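Winter Newsletter, January 14, 2019

Teaching two arms to fold: the Jotadano collection is under way

If you've walked past the long room at Vodholm lately and heard a steady whirr of little servos, that's us! The Jotadano project has moved from drawings and arguments to the part I've been looking forward to since June, which is sitting down and gathering examples of cloth being handled, one after another, for the system to learn from.

The idea is simple enough to explain over coffee. We don't write rules for folding. A person guides the arms through a task, the cameras and the joints record what went on, and that single run gets saved as one example. Then we mess up the shirt and do it again. Collect enough of these and you have something a learning system can chew on, with all the small decisions a person makes without thinking (where to take hold, how far to lift, when to let go) sitting right there in the recording.

We have 139 saved runs so far, and the goal for this first round is 1,000. It sounds like a mountain, but a good operator finds a rhythm, and some of our sessions have been a real pleasure.

Cloth is the hard part, and also the reason so many of us love this project. A block stays a block when you pick it up. A T-shirt turns into something else the moment you touch it. Pull on an edge and folds appear a hand's width away, a sleeve rolls over on itself, and the next move has to start from whatever shape you've just made.
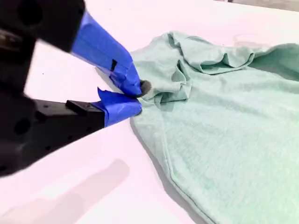 A surprising amount of the skill is in choosing where to pinch. New operators tend to go for a big, confident grab in the middle of the pile, and they come up with three layers when they wanted one. The edge is usually kinder. We ask people to slow down on the approach, close the jaws gently, and pause for a beat before lifting. The pause costs almost no time and it makes the recordings much easier to split into stages afterward.

The fingertips have had plenty of attention too. We use blue painter's tape on them, and I've become oddly fond of it! It's cheap, it's easy to swap when it gets ragged, and the color shows up nicely against pale fabric when we're going back through the footage. Zumik, our machining partner, is working on a proper molded tip for later in the year, and we'll compare the two side by side before we switch anything.

We're keeping the rough runs as well as the smooth ones. A missed grasp followed by a second try teaches something a perfect run can't, so please don't hit delete just because you fumbled. Mark it as a retry and carry on. 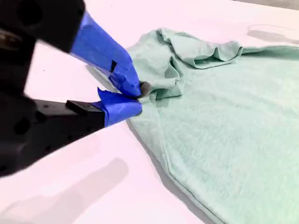
What the setup looks like now

The station has a white table with an arm on each side, both built from blue 3D-printed parts and black servo motors, with small cameras mounted down near the grippers. We went back and forth over the close cameras for weeks. The wide view tells you where the garment is and which way it's facing, but the close views are where you learn whether you've really caught the hem or just brushed past it. I'm so glad we stuck with them.

Two arms make the work far more interesting than one. With a single gripper you end up dragging the cloth a lot. With a pair you can hold one side still while the other moves, or bring both in toward the garment and work from opposite edges, much as you would at home on top of the dryer. It does take practice to steer both at once. Most people need a few warm-up runs before the second arm stops feeling like an afterthought.

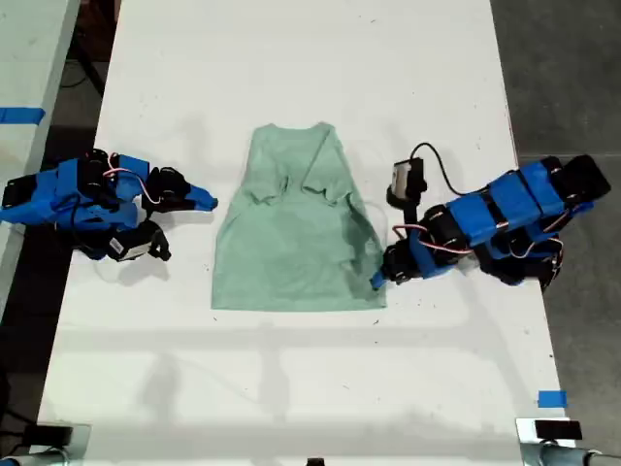
Each session starts from a different layout. Sometimes the garment is flat and nearly ready to fold, sometimes it's half folded, and sometimes it's a crumpled heap. Mixing these up matters more than we first thought. Our earliest recordings were all so neat that a test model trained on them had no clue what to do with a wrinkle. We've since written 8 starting layouts on cards, and you draw one before each run.

The Štěpánek workshop has kindly offered us bench space for a second station, and if the wiring goes to plan we'll be recording in both places by June. That would also give us a different table and different light, and I can't wait to see how well the early models cope with the change.

Want to have a go? We'd love more hands, and you don't need any background in robotics. Sessions last 2 hours, with a break in the middle and a short introduction for first-timers. Bring a shirt you don't mind lending if you have one in a color or fabric we haven't used yet. Stretchy knits are especially welcome. The sign-up sheet is on the door of the long room at Vodholm, and new slots go up at the start of each month.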